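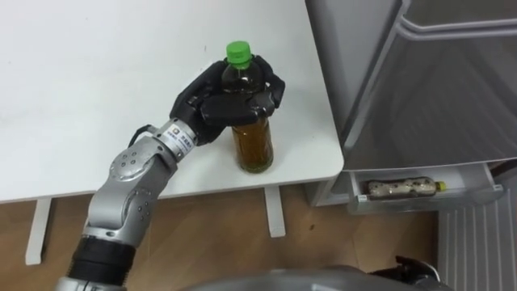 Figure 1. Bottled tea on a white tabletop.

3.2 Storage conditions and sampling

Bottled black tea was bought from retail outlets in Catstead and Rudd between January and March. All bottles came from the Lernska and Nastora ranges, unsweetened, with a stated shelf life of 11 months. Bottles with damaged caps or a visible deposit at purchase were left out, which gave a working set of 882.

The set was divided by storage temperature. The cool group was kept in the dark at 4 °C, the room group at 23 °C on open shelving under ordinary office lighting. Position on the shelf was changed weekly, as earlier work on fruit drinks had shown a clear effect of distance from the lamp. No bottle was opened before its sampling date, and each was used once only.

Haze was measured by light scatter at 600 nm after the bottle had been turned over three times by hand. Colour was read on the same portion without filtering. Where the two readings from a bottle differed by more than the limit given in Section 3.1, a third was taken and the median used.

3.3 Haze formation

Haze rose in both groups, but the pattern differed. In the cool group most of the rise took place in the first four weeks and the curve was then nearly flat. Room group samples stayed clear for longer and then clouded steadily until the end of the trial. Warming the cool samples to 23 °C for one hour removed part of the haze - the share removed fell with age - and this agrees with the usual account of tea cream, in which early complexes dissolve again on heating and later ones do not.

Nastora samples were darker at the start and showed the larger colour change. The effect of brand on haze was small once starting pH had been allowed for.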